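The week of the gray bin

I promised a few of you an update on the picking project, and then September got away from me completely, so pull up a chair, because I have rather a lot saved up (and my tea is fresh, which never helps with keeping these short).

When I last wrote, we had just decided to stop tinkering with the model and go back to collecting. That was Tuesday's big argument, if you can call it an argument when everybody ends up agreeing and somebody goes out for buns. Our little learning system, which we've been calling Wovham since the spring, had gotten pretty decent at picking up the things it had already seen a lot of, and pretty hopeless at everything else. You could change the loss, you could train it longer, you could say kind things to it. It still wanted more examples, and more different ones.

So we've been making examples! The count on the shared sheet stood at 2809 when I closed my laptop last night, and 315 of those are mine from this week alone. My shoulders would like that noted. Each one is a single attempt: the arm goes into the bin, tries for one object, and the whole thing gets saved with the camera view, the joint positions and a label for how it went. Then we do it again. And again, with a sandwich in between.

What I hadn't appreciated before I started doing this properly is how much of the job is deciding what goes in the bin. My first instinct was to make it tidy, everything set out with a polite gap around it, like a shop window. Those make lovely pictures and they teach the system very little, as we found out the slow way with our first few hundred. Now I like things to lean on each other a bit. I want a goblet lying across a sponge, so that grabbing for one means dealing with the other. I want something soft that gives when you close on it, something see-through that the camera has a hard time with, and something floppy like a work glove, which never has the same shape twice and has been my personal nemesis since the day we added it.

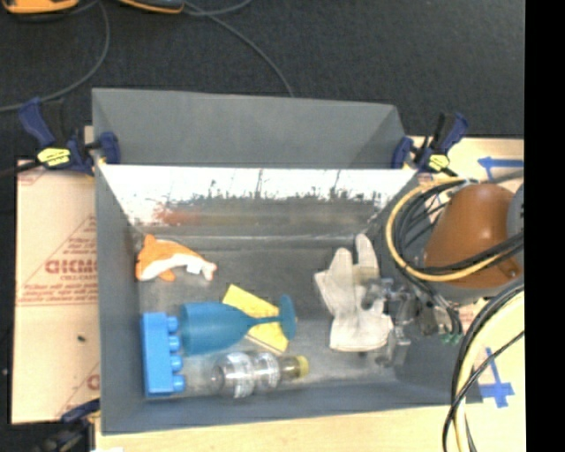
Ea Thygesen wrote to me after my last post and said I should be saving the failures with as much care as the successes, and that in her experience a dropped bottle with a good label on it is worth more than a tenth clean pick of the same block. She also wanted to know whether we shuffle the objects by hand or let the arm stir them, and she suspected that people's hands have habits.

I've been chewing on that second part ever since, because of course she's right about the hands. I went back through my own starting layouts that evening and I am terribly predictable. Left to myself I put the biggest thing down first and then fuss the others in next to it. I also lean toward laying long things straight up and down or straight across, as if I were setting a table. The model will happily learn my table manners and then be baffled by anybody else's bin.

So we have a new routine, and I'm fond of it already. Every 48 attempts we empty the bin, pick the next handful of objects from a shuffled list, and tip them in from a box without arranging a single thing. If something lands in a silly place, it stays in its silly place. It took me two days to stop reaching in to straighten the sponge.

As for the failures, we were keeping them, but the labels were lazy. "Missed" covered everything from a gripper closing on thin air to a toy that was lifted beautifully and then slid out halfway up. I've split it into four kinds now and relabeled 267 of the old ones, mostly in the evenings with the radio on. It's slow work but I find it oddly soothing, a bit like shelling peas. Slips turned out to be far more common than I would have guessed, and I had been blaming the camera all this time for what I now think is a grip problem. Sorry, camera.

Next up is lighting. The far wall of the bin throws back a good deal of glare, and I go back and forth on whether to fix it or leave it in. Part of me wants a nice even light. The other part remembers that wherever this ends up working, somebody will have a shiny wall and a bright lamp, and it had better cope. For now I'm leaving it alone and making a note of the time of day for each session, so we can sort them out later if I change my mind.

If you collect this sort of thing too, do tell me how you choose your objects, and especially what you do about gloves. I'll be back at the bench in the morning with a fresh list and a box to tip.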